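About Skidex

Home » About Us » Contact » Delivery and Returns

Hello, and thanks for clicking on the page most people skip! I'm the one who answers the emails at Skidex, so if you've ever written in at midnight about a label printer that feeds three blanks for every good one, we've already met.

I started out mending till and label printers for the shops in Waltcombe. The mending was the easy bit. Finding the paperwork was a nightmare (old manuals scanned sideways, page 2 missing, drivers on a website that closed years ago), so I began keeping my own copies and writing up my own notes. Friends in the trade asked for them, then friends of friends, and in the end I put the lot online and gave it a name.

These days we sell repair guides, spare rollers and printheads for 54 models of label and receipt printer. The guides are written by us, in plain English, from machines we've had in bits on our own bench. If a screw is a pig to reach, we say so.

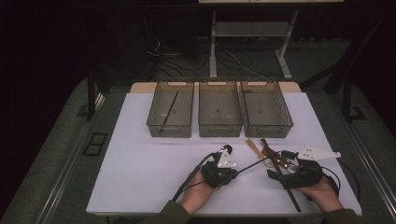

Most of our rollers come from Thammasiri, a small rubber firm I found after a dreadful batch from somebody else went sticky in the post. They make them 300 at a time, so now and then we run out of a size and you'll see "back soon" on the listing. Please do email if you're stuck, I usually have a couple put by for emergencies.

We moved to the unit at Vemdale last December and I love it – proper heating, a loading door, and a kettle that isn't next to the solvent. It isn't a shop, I'm afraid, but you're welcome to drop a printer off if you let me know first.

A few things I get asked a lot. Guides arrive as a download link, normally within minutes of paying, and if yours hasn't turned up do look in your junk folder before you panic. You can print your guide as often as you like for your own workshop. Parts go out second class unless you pick the quicker option at the checkout. And no, we don't do inkjets or photo printers, sorry! I tried it once and had blue fingers for a week.

Page last updated 11/07/2025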